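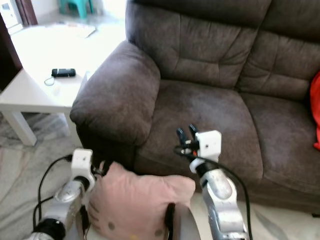 Noselero has opened orders for Widix, a two-armed robot meant for tidying living rooms, after a trial in rented apartments that ran until February. The company is taking deposits from housing providers and short-stay rental firms first, with sales to private households to follow if the early units hold up.

Widix picks up soft items such as cushions, throws and folded towels and puts them back where the owner wants them. Each arm ends in a two-finger gripper with its own small camera module at the wrist. Customers show the robot where things go during a setup visit, and it keeps a separate plan for each room.

The trial took place at Trastside, a rental complex where 23 apartments were signed up. Noselero says Widix completed more than 2,000 pickups there. It has not released figures for how many had to be repeated, and says those will come with the service manual.

Viorica Kelmendi, who runs product testing at Noselero, said sofas took up most of her team's time.

"A cushion changes shape every time you pick it up," she said. "We started with square ones in plain colors and it went well. Then we moved to what people have at home, with faces printed on them and odd stuffing, and we had to redo a lot of the grip settings."

The robot now slows down when it works near armrests and side tables, where loose cables and papers are common. It is set to leave phones, glasses and anything with a cord alone unless the owner changes that.

Widix is offered on a lease of 171 dollars a month, with a minimum term of 2 years. The price covers the setup visit, software updates and replacement gripper fingers. Damage to the arms is covered only if the robot was running one of its saved room plans at the time. Extra visits to add rooms are charged separately.

Declan McPhee, who manages the apartments at Trastside, said he plans to keep one unit on for turnover days between guests.

"It's slow next to a person, and you still need somebody to vacuum and do the beds," McPhee said. "But the living room gets done while my staff are in the kitchen – that's worth something to us."

He said he would like to see a shorter lease for places that are only busy in summer. Noselero said it has no plans for one at present.

Repairs and spare parts will be handled by Tautahi, which is also training the setup crews. Deliveries are due to start once the first crews finish their training.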